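Clirgate packing room opens its doors again

By Dalia Lahlou

If you've walked past the old Clirgate building lately and wondered why the lights are on so late, I can tell you, because I finally went in and had a look. The packing room is back in use! I spent a good part of Thursday afternoon in there, getting in people's way and asking too many questions, and I came home with paper dust on my sleeves and a much better idea of what goes on.

The short version is that Plarkoletti, the little mail-order shop that used to run out of a basement on Abdel Hamid Street, now does all its packing upstairs at Clirgate. They sell refills, mostly — tea, spices, seeds, small stuff that goes in paper — and they'd run out of places to put it. The basement was 500 square feet with one plug that worked when it felt like it. I bought my dill seed there for years and had to duck every time.

Upstairs is a whole different thing. You get a high white ceiling with a big beam running across it, bright tube lighting, pipes down the corner by the wall and a wooden floor that I'm told took two weekends to sand. I'd want to rearrange my whole kitchen if I had light like that.

What goes out the door is the same as before, pretty much. It's a white paper package with small gray print on it and a black barcode, and that's your order. I like them. They crumple a little along the top when they get handled, and mine always show up that way, and the tea tastes fine. 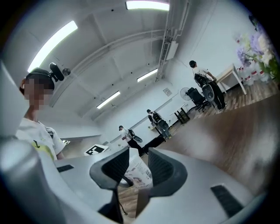

When you can pick up

Pickup starts on 2024-08-09 and runs every weekday after that, from noon until six. Use the side entrance on Clellen Lane, go up the stairs, and give your order number at the desk. If you forget the number your last name will do, but please spell it out for them (I say this as a Lahlou).

Mailed orders still leave once a day. The cutoff has moved to 2 p.m., which is an hour later than it used to be, and I plan to take full advantage of that.

Orders over $40 ship free, same as last year. The list has grown, too. I picked up the new printed one on my way out and it has 189 items on it, including the smoked paprika that vanished last winter and that I wrote two separate emails about. Welcome back, paprika!

What's next

There's talk of a bulk counter, where you'd bring your own jars and skip the paper altogether. I asked when, and the best I could get was October, if the scales come in. I also asked about parking and got a shrug, so take the bus or park behind the library like everybody else does.

One more thing for the regulars: the old drop box in the basement doorway is closed, so don't leave your return envelopes there. Bring them upstairs to the desk during pickup hours.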